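# Chapter 4. Fibers and How They Take Water

Before we can speak about washing, dyeing or ironing, we must understand what happens when water meets a fiber. Many students come to this course with the idea that cloth is simply wet or dry. In a textile laboratory this idea is too rough. A cotton shirt which feels dry to the hand still holds water inside its fibers, and the amount changes with the air of the room.

The property is called *moisture regain*. It is the weight of the water in a sample divided by the weight of the same sample after full drying, and we write it as a percent. If a dry sample weighs 200 grams and it takes up 28 grams of water from humid air, the regain is 14 percent. Wool can reach such a value easily. Polyester stays very low, even on a rainy day in August.
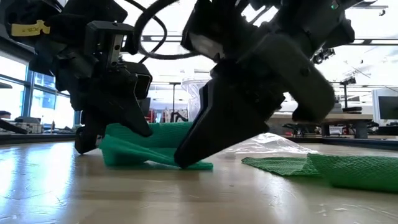
For this reason all samples should rest in the same air before they are weighed. In the exercises of this chapter we keep the room at 65 percent relative humidity. Dardo Pereyra, who taught this subject in Prumdale before me, let his students weigh one piece of cloth in the morning and again after lunch, with the window open. The two numbers did not agree, and the discussion about it usually filled the rest of the hour.

Section 4.1 explains why water enters some fibers and stays on the surface of others. Section 4.2 treats swelling, and Section 4.3 gives the method of oven drying step by step. The tables are on page 51.

**Words to learn in this chapter:** regain, moisture content, swelling, conditioning, hydrophilic, hydrophobic.

*Sverre Hovland*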